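Section 4: Hanging and Tuning Your Harmont Wall Speakers

You've got the amplifier running and the cables cut, so now comes the really fun part! Good placement does more for the sound of a pair of Harmonts than any setting in the menu, and it costs you nothing but a little walking back and forth. Set aside an evening if you can. The tuning steps at the end are easy to get lost in (in a good way).

What you need

Both speakers and their grilles
The two wall brackets and the bag of 6 screws
Paper drilling template
Pencil, tape measure, small level
Drill with a bit to suit your wall
A helper for the listening steps

Choosing the spot

1. Sit where you normally sit to listen. Have your helper hold the paper template flat on the wall at your ear height while you are seated.

2. Mark the center of the template lightly in pencil. Repeat for the second speaker, keeping both marks the same distance from the floor.

3. Measure from each mark to your seat. The two distances should match. If a doorway or window gets in the way, move the seat first and the speakers second. Small moves of the seat can be surprisingly effective.

4. Check that each mark is at least 30 inches from the nearest corner. Corners puff up the bass, and while that can be exciting for the first song, it gets tiring by the third.

Note: Bookshelves between the speakers are fine, and we like them a lot. Books of different depths break up reflections beautifully.

Fixing the brackets

5. Look for pipes and wiring behind the wall before you drill. A cheap detector from any hardware store will do.

CAUTION: Switch off the amplifier and unplug it from the wall before you handle bare speaker wire.

6. Tape the template over your pencil mark, set the level along its top line, and drill through the three printed circles.

7. Screw the bracket on with the curved lip facing up. Tighten by hand for the last couple of turns so you don't crush the plaster.

8. Feed the cable through the bracket opening and leave 4 inches of slack. You'll be glad of it when you start angling the speakers.

9. Connect the striped wire to the red terminal and the plain wire to the black one. Do the same on both sides. If one side is reversed, the bass goes thin and voices seem to float around the room.

10. Lower the speaker onto the lip until it clicks, then give it a gentle tug.

CAUTION: Do not hang anything else from the bracket, and don't use it on a ceiling.

Setting the angle

Start with both speakers facing straight out, then bring them in a little at a time. Play something you know by heart, ideally one voice with very little behind it. Stella Masanja, who tuned the Harmont cabinets, still uses the same choir recording for every pair, and she can hear a bracket that's one notch off from across the workshop!

11. From your seat, ask your helper to turn both speakers one notch inward. Listen to the same half minute again.

12. Repeat until the voice sits firmly in the middle, then go back one notch. For most rooms that is the sweet spot.

13. Swap places with your helper and compare notes. Two pairs of ears really are better here, and you may prefer slightly different angles.
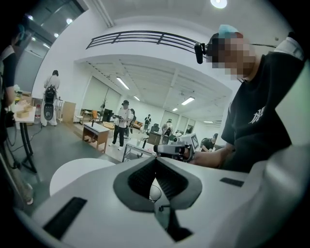
Leaning in toward the center. Black T-shirt, light blue cap.

Running the room check

14. Press and hold MENU on the amplifier until ROOM appears.

15. Choose LEFT, then press OK. You'll hear a short rising tone. Choose RIGHT and do it again.

16. If one side sounds louder, use BALANCE to even them out one step at a time.

17. Select the 520 Hz test tone and walk slowly across the room. Some rise and fall is normal. If you hear a buzz, look for a loose picture frame or lamp shade before you blame the speaker.

18. Press SAVE. The amplifier keeps your settings even when it's unplugged.

Note: Rugs and curtains change the sound quite a bit, so run the check again after you redecorate. It's also a great excuse to play your favorite record one more time.

Grilles go on last. Line up the small magnets and let them pull the cloth into place. For cleaning, see Section 6.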